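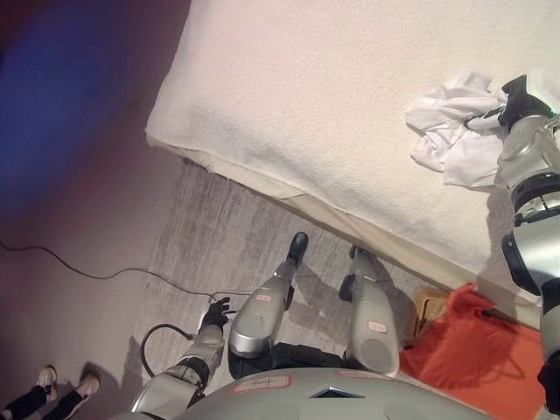

Linge de lit : textures, plis, superpositions

Galerie mise en ligne le 2 avril 2019 – textes : Widad Geagea, relecture : Nazareno Colombo

Cette page rassemble nos notes sur l'habillage du lit dans les chambres de la résidence Bruvton. Elle complète la fiche « Entretien du linge » et s'adresse d'abord aux équipes d'étage. Les grammages cités sont ceux des étiquettes fournisseur, non vérifiés en laboratoire.

Couvre-lit clair, surface bouclée

Maille à petit relief, proche de l'éponge, blanc cassé. Le bord retombe sur le flanc du matelas et laisse voir la couture au-dessus du sol. Un linge blanc chiffonné est posé dessus.

Ce type de surface marque peu les plis longs mais accroche les peluches. Passer la brosse dans le sens de la largeur, puis retendre depuis le pied du lit. Un ourlet légèrement froissé se reprend à la main ; le fer est à éviter, il écrase la boucle. Lavage à 65 °C au maximum, séchage à température modérée. Les petites pièces blanches (gants, serviettes, chiffons) se retirent avant de tendre le couvre-lit et partent dans un bac séparé.

La référence Cledel, en 300 g/m², tombe mieux sur les côtés que la précédente. Ngân Phí signale un retrait de 4 % dans le sens de la longueur, stable ensuite. À prendre en compte au moment de la commande : sur un matelas épais, la retombée devient vite insuffisante.

Superposition beige et crème 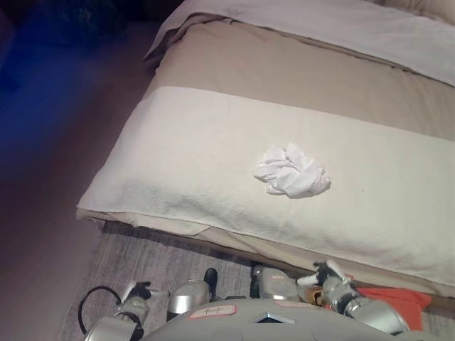

Dans une composition à deux tons, le couvre-lit taupe sert de fond et la bande crème se place en travers, sur la moitié basse. Elle doit dépasser du matelas sur le flanc visible, sans tirer sur l'angle. Un tissage de type serviette glisse moins qu'un satin – c'est son principal avantage sur un lit d'usage courant.

Points de contrôle : ourlets effilochés ou irréguliers (mettre de côté pour la couture), plis fins en bout de bande, linge oublié au centre. Côté tête, le drap clair se rabat sur le couvre-lit, pliure parallèle au bord.

Les écarts de blanc entre deux pièces sont normaux. Le crème de la bande et le blanc des petits linges ne proviennent pas du même bain ; on ne cherche pas à les assortir. Lama Haddad conserve un échantillon de chaque lot depuis le mois d'août, soit plus de 23 coupons classés par teinte, consultables à la lingerie.

Prochaine série : taies et traversins, gamme Kalel.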